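Torcombe Sets Equipment Plan for Bottle Handling Cells, Defers Second Arm Order

Purchase split into two stages; gripper pads and spare fingers moved to the consumables budget

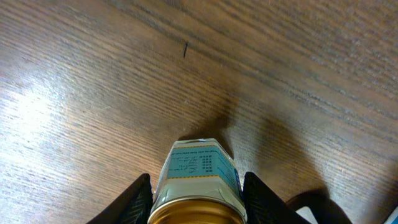 What is being bought

Torcombe, the contract packing firm, has approved the first stage of an equipment plan for robotic bottle handling at its Prondudthorpe site. The first stage covers one arm, one two-finger gripper, a wrist camera, a fixed work surface and the guarding needed to run the cell next to a staffed bench. A second arm was in the draft plan and has been deferred until the first cell has completed its acceptance period.

The cell will handle returned and mis-sorted beverage bottles, which arrive mixed and in no fixed orientation. The task is to pick a bottle lying on its side, hold it close to the neck, and place it upright in a divided tray. The work is now done by hand on two shifts.

Ifeanyi Nwankwo, who wrote the technical section of the plan, specified a parallel electric gripper with textured finger pads. Vacuum cups were considered and dropped. Clear plastic bottles with flat panels and wrapped labels gave uneven sealing surfaces in supplier trials, and the cups would have needed a compressor that the site does not have.

"A neck grip keeps the fingers off the softest part of the body," Nwankwo said. "It also means we can use one finger shape for most of the range. The price of that is tighter positioning, and the plan has to pay for it in the camera and in setup hours."

Budget lines

The plan divides the cost into capital, installation and running lines. Capital takes in the arm, controller, gripper and camera. Installation takes in guarding, wiring, the risk assessment and operator training. Running costs take in finger pads, cables, a yearly service visit and software support.

Finger pads were listed as capital in the first draft. Hauwa Akande, purchasing lead, moved them to consumables after the supplier, Idudov, quoted a replacement interval by grip cycles. One full set of spare fingers will be held on site. Akande also asked for the pads and fingers to be priced under separate part numbers, so that a worn pad does not trigger the purchase of a complete finger assembly.

Software support is priced per arm. Idudov offered a lower rate for a three-year term, which Torcombe declined. The contract will run for one year with an option to renew at the same rate.

Lighting is carried as a provisional sum. The bench position gets strong light from one side, and both glare on the work surface and shadow beside the bottle can affect how the camera finds an edge. The plan allows for a matte surface and a diffuse lamp, to be ordered only if the setup tests call for them. Unused money in that line returns to the site budget and cannot be spent on other parts of the cell.

Acceptance terms

Acceptance will be measured over 2601 picks, drawn from the normal mix of stock and run without sorting by size beforehand. The pick list includes bottles with round and faceted bodies, clear and tinted plastic, and printed or metallic caps. Bottles may be full, part full or empty.

A pick counts as failed if the bottle is dropped, if the label is torn, if the cap is turned, or if an operator has to enter the guarded area. Failed picks are logged by cause. Idudov has 30 working days after installation to reach the agreed rate, and the final payment is held until then.

The specification sets a grip force limit for each bottle class. Thin-walled bottles get the lowest limit, and the arm's travel speed is reduced while one is held. Modupe Mohammed, who supervises the bench, asked for the force settings to be locked behind a supervisor login. That request was accepted and is included in the installation price.

Mohammed also asked for the existing hand bench to stay in place through the acceptance period. It will remain staffed on both shifts, with no change to rosters before the review.

Schedule

Orders for the arm and controller are to be placed in February. The quoted lead time is 21 weeks for the arm and shorter for the gripper and camera, which will be shipped ahead so that they can be tested on a stand. Guarding will be built by Ekpo, the firm that supplied the site's conveyor fencing.

Operator training is planned at 72 hours in total, shared across both shifts. The hours cover normal running, recovery from a dropped bottle, pad replacement and safe restart. Maintenance staff will have a separate session on the gripper drive and the camera cable, which flexes with the wrist and is listed as a wear item.

Second stage

The deferred arm stays in the plan as an unpriced option. Osaze Haruna, site manager, said the order would depend on the acceptance log and on how much operator time the first cell takes in normal use.

"If most of the stops come from crowded pickups, a second arm does not help," Haruna said. "We would put the money into the infeed so the bottles arrive farther apart."

A quote for a simple infeed divider has been requested from Ekpo and will be reviewed alongside the option for the second arm. The controller in the first order has to support both. The mounting plate will be drilled for a second base at the time of installation, with the extra machining charged to the first stage.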